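Workshop tips: building the two-handed kitchen robot, what I'd do differently

Posted February 16, 2024. Filed under Bench and Shed

Quick one, between jobs. A few people at the Bastar shared workshop asked for the notes on the arms build so here they are, in no order at all. Kitchen side of it as well, as that's where most of the mistakes were.

Cables first. Label both ends BEFORE you route them. Masking tape and a biro will do. I did one end only and spent a whole evening pulling on wires like a bell ringer.

Finger tendons — cut them long. Longer than that. You can trim later, you can't untrim. Melt the ends with a lighter or they fray inside the sheath and the finger goes lazy. Candle wax on the line helps a bit, cooking oil does not, it goes gummy by the next week.

Screws: egg boxes. One cup per joint, write the joint on the lid. Threadlock on anything that goes into metal, none on anything going into plastic (it cracks it, ask me how I know). Hand tight plus a nudge on the printed parts.

Elbow limits. Set them in software at 90 and put a real stop in at the same place too. A bit of rubber doorstop cut down and glued is fine. The Skitanlow kit sheet only mentions the software one.

Power. Big red switch, within reach of where you stand and not where the robot stands. Seul-gi Yook moved ours to the end of the bench by the door and it's so much better there. Try the switch every time you start up, takes a second.

Simulate before you let it near crockery. I put this off for months, silly. Mock up your worktop in the simulator, get the heights right with a tape measure, then let the arms be as clumsy as they like. Things worth getting right in the model:
worktop height and depth
the rim on any tray or dish, even a low one, fingers catch on it
where the arms are mounted
friction, start low and creep up
Things not worth your time: the pattern on the stone. I lost an evening to it anyway.

Start with one small object on a tray in a plain colour. Much easier to see what the fingertips are up to. Keep the rest of the clutter towards the back till the reach is sorted, then bring it forward one thing at a time. I went straight to a full worktop and couldnt tell which bit was going wrong.

Approach slow. We run the last bit of any reach at 10 per cent speed and it's still quick enough to be boring. Bring the thumb in last. If the object skates off, lower the wrist before you go fiddling with grip force.

Second hand: park it somewhere high and well out of the way with the fingers up. Leave it low and it'll drag its knuckles along the worktop when the other arm swings across. Give it a proper named park position in the code as well, don't just type the angles in each time.

Save your runs. Number them, write one line in a notebook about what you changed. Mine was rubbish up to run 27, then I fixed the wrist offset I'd typed in wrong on day one. Would of spotted it sooner with the notebook.

Cleaning, once you're on the real thing. Damp cloth for the arm covers, dry brush for the finger joints. No spray cleaner anywhere near the motors. Thin washing up gloves over the hands for anything wet, snip the cuffs so they don't bunch at the wrist.

Noise — a folded tea towel under the base plate if it's on a hard worktop. Ndung'u brackets have the slots for clamps, so clamp through the towel. Check it again after an hour, it settles.

Still to do: better fingertips (Bivum pads are on order), and something for the shoulder squeak. Will add to this in May if I get the time.
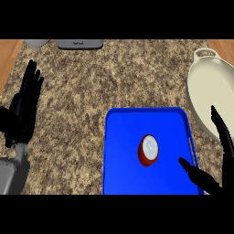

In the simulator: both hands over the granite, red and white piece on the blue tray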